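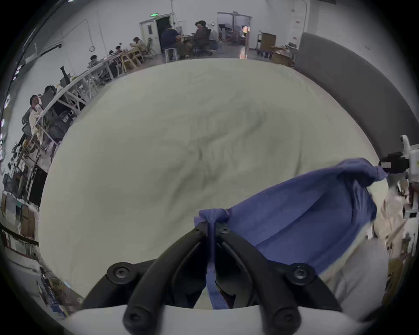 4.2 Wäsche von Hand falten

Dieser Abschnitt gilt für kleinere Wäschestücke aus dünnem Stoff, die auf dem Falttisch Elard gelegt werden. Der Tisch muss vorher nach Abschnitt 3 aufgebaut und mit dem Auflagetuch bezogen sein. Leichte Falten im Tuch, wie sie sich auf einer großen hellen Auflage immer bilden, stören beim Arbeiten nicht. Ein Stück, das wie der blaue Stoff in Knicken zusammenliegt, wird zuerst an zwei Stellen gefasst und gestreckt. Schmale Bänder oder Etiketten lässt man dabei frei nach unten hängen.

Vorbereitung

1. Auflagetuch vom Tischrand her nach außen streichen. Das Tuch darf an den Ecken überhängen, aber nicht auf dem Boden aufliegen.
2. Knöpfe und Reißverschlüsse schließen, Taschen leeren.
3. Das Wäschestück in die Mitte der vorderen Tischkante legen. Hinter dem Stück bleibt Platz zum Ausbreiten.

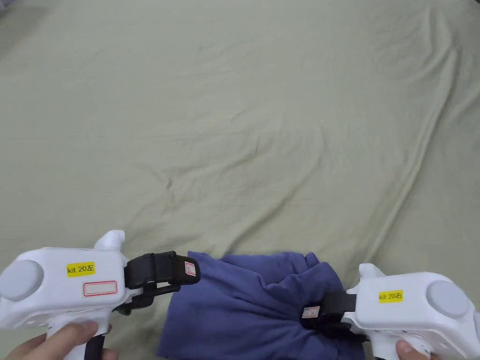

Abb. 4-2: Zusammengeschobenes blaues Stoffstück auf hellgrünem Auflagetuch

Hinweis: Liegt das Stück wie in Abb. 4-2, nicht sofort falten. Erst die Ecken suchen. Bei sehr weichen Stoffen liegen sie oft innen.

Ausbreiten

4. Eine Ecke fassen und leicht anheben.
5. Mit der anderen Seite an der Kante entlangfahren, bis die nächste Ecke erreicht ist.
6. Beide Ecken auseinanderziehen, bis die Kante gerade ist — nicht weiter. Danach das Stück flach ablegen.
7. Verdrehte Zipfel einzeln lösen. Ein verdrehter Zipfel trägt nach dem Falten auf und drückt sich bis in die obere Lage durch.

Vorsicht: Gewirkte und elastische Stoffe nicht an den Spitzen ziehen. Der Stoff kann sich dauerhaft verformen. Solche Stücke weiter innen fassen, mindestens 100 mm vom Rand.

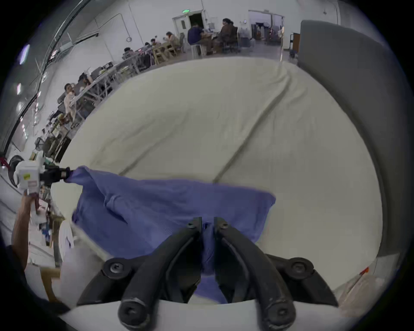
Bleibt nach dem Ablegen ein Wulst in der Mitte, wird das Stück noch einmal angehoben und Schritt 6 wiederholt. Reste von Falten streicht man mit der flachen Hand zur offenen Seite hin aus. Lose Laschen und Bänder kommen erst zum Schluss nach innen.

Falten und Ablegen

8. Die linke Seite zur Mitte legen, dann die rechte Seite darüber.
9. Das Stück quer zur Hälfte falten. Die geschlossene Kante zeigt nach vorn.
10. Fertige Stücke im Ablagefach Oksanen stapeln, schwere Stücke unten.

Hinweis: Das Auflagetuch ist für die Tischlänge 2.460 mm zugeschnitten. Für andere Längen bitte das passende Tuch aus der Zubehörliste Burnance bestellen — ein zu kurzes Tuch verrutscht bei Schritt 6. Pflege des Tuchs siehe Abschnitt 5, Ersatzteile siehe Udia-Katalog, Position 3.441.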